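What the Arms Changed at the Packing Bench
Student project report, Work and Technology module
Submitted May 7, 2020

So, my placement was at Trenden, a repair and refurbishing shop that takes in small household electronics, fixes them up and sends them back out in plain boxes. I picked it mostly for the bus route. I ended up staying well past my hours most days, since they were halfway through bringing robot arms onto the packing side and I wanted to see how people took it.

What I set out to ask

My question was pretty simple: when part of your job goes to a machine, what do you do with the rest of your day? I didn't want to write another report on whether robots take jobs (our reading list had plenty). I wanted the small stuff - who sits where, who gets asked for help, who goes home tired.

I interviewed 14 people, most of them at their benches, and kept a diary. I also got to look at the shop's own packing log, which lists 576 orders for the weeks I was there. Of those, 158 were marked as packed with an arm doing at least one step. That's lower than I expected, and lower than the manager expected too!

Before the arms

Packing used to be two people facing each other across a bench, one sorting cables and adapters, one boxing. Cosimo Sartori had done the sorting side for years and could match an adapter to its device by feel. He told me the best thing about the job was the talking. The worst was his thumbs, which hurt every night from pressing parts into foam trays.

Now

The arms do the pressing and some of the lifting. Cosimo's thumbs are better. He also talks less, and he noticed that before I asked. Somebody has to lay parts out where a gripper can get them, check the result and clear up after a bad pick, and you do that on your own, looking down.

Cables are still the big headache. A box goes where you put it, but a cable has its own ideas, and the people on the bench have worked out little habits for them. Adelmo Donati straightens the first few inches of every lead before he sets it down. Nobody taught him to, and it isn't in the instructions from Lirna, the firm that set up the software. By my second week three other people were doing it the same way.

I spent a lot of my time at the cable bench, so it gets the one picture in this report.

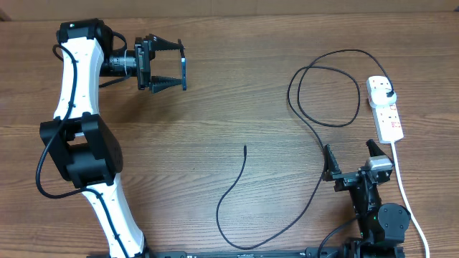

Fig. 1. Cable bench with two arms, both grippers open, and a power strip on the table.

What surprised me

I thought the older workers would be the unhappy ones. Mostly it was the newer ones. They had been hired to learn repair by starting in packing, and with an arm on the bench they handled fewer devices and learned slower. One of them said she knew the stop button better than she knew the products. Her supervisor has since started giving her an hour at the repair desk each morning, which she likes a lot.

Pay didn't change for anyone I talked to. Job titles didn't either, and that bugged people more than I'd guessed. Adelmo is still listed as a packer, though he's the one everybody calls over when a pick goes wrong.

What I'd do differently

I'd talk to the evening crew, who I missed completely. I'd also go back in July, when the second bench is supposed to be running and Cosimo is due to move over to it.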